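Mar 28, 2024
Suturing bench, notebook 5

Started the day meaning to write up the chores survey for the Menier meeting and ended up spending most of it on knots. No regrets at all!

The survey question is still whether machines can do the ordinary jobs yet: folding, wiping down, sorting screws into trays, threading a drawstring back into a hood. I keep arguing that suturing belongs on that list. It's sewing. It happens to be very small sewing on something soft and slippery, but the troubles are the same ones we had with the tea towels and the bin liners. The stuff bends, it won't stay where you put it, and it hides behind itself. If we can tie off a stitch reliably then I'll feel a lot better about shoelaces.

So, the wraps. One gripper holds the thread and the other carries the loops round its open jaws. That is the bit everyone underestimates. A person does it half by feel, and we have almost no feel to work with, only sight.

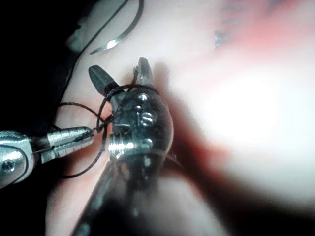 I've been through the Plinotero logs again with this in mind. There are 733 attempts in there now, going back to September, and the ones I'd call poor mostly go wrong at the same stage — the loop slides forward and off the jaws before the tail has been picked up. Tightening the thread helps up to a point. Too tight and it rides up the taper, too slack and it drops off the wrist side. There's a sweet spot and I would love to be able to write it down as a number, but so far it's more of a look.

Chareonsuk (the older planner, for anyone reading this cold) handles slack badly. It treats the thread as a line between two points and gets a nasty surprise whenever there's a long free length lying about. Veslow at least has a guess at the curve. It guesses wrong quite often, but wrong in a sensible direction, and I'll take that any day. 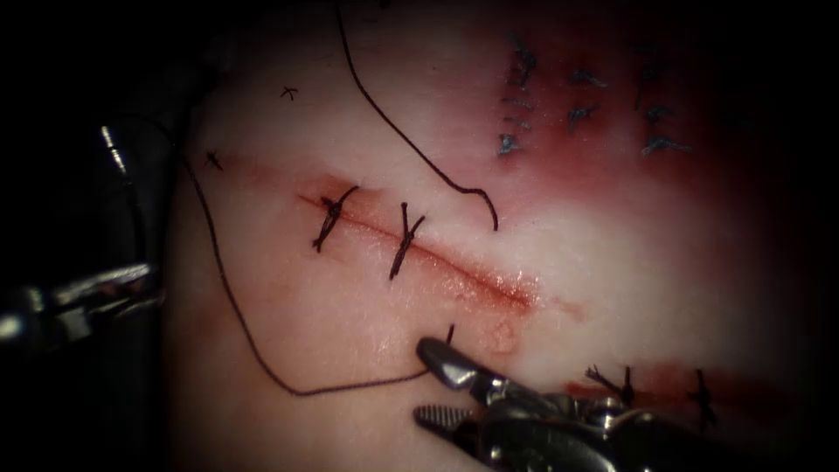 Long thread is the shop-floor problem too, come to think of it. Cable dressing, hose reels, the extension lead under the bench. Every one of those is a job where the far end matters and the far end is never where the model thinks it is. I'd like to run Veslow on a plain bootlace with no needle, same grippers, and see how much carries over. Set aside 20 trials for it. If someone could find me a lace with intact ends I'd be grateful.

Other things, in no order:

Spacing between stitches. I want a proper measure for this. At the moment we judge by eye and I'm far too generous after lunch.

Trimming. Tail lengths ought to go in the log as their own column. Short and tidy is what we want, but too short and I worry about the knot.

Glare. Wet-looking surfaces and polished jaws are a dreadful combination for the depth estimate. Same trouble as the steel sink in the washing-up trials. Try turning the lamp down before anyone rewrites any code, please.
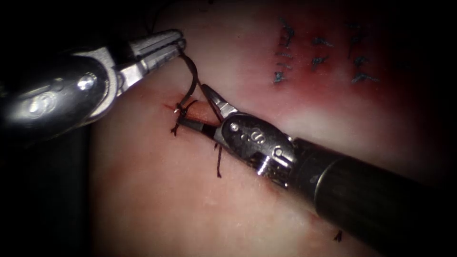 Knot at the left end of the cut, thread still held in the left jaws. Earlier stitches upper right.

I do get a real thrill out of watching two arms share a piece of thread. A year ago I'd have put this well behind loading a dishwasher. Now I'm not so sure, and I've moved it up the survey table, above fitted sheets and just under buttons. Buttons may be next, if I can talk the others round.

To do: rerun the slack cases with the new curve guess. Back up the logs (over 1,650 files, the drive is groaning). Ask about the spare lamp. Bootlace.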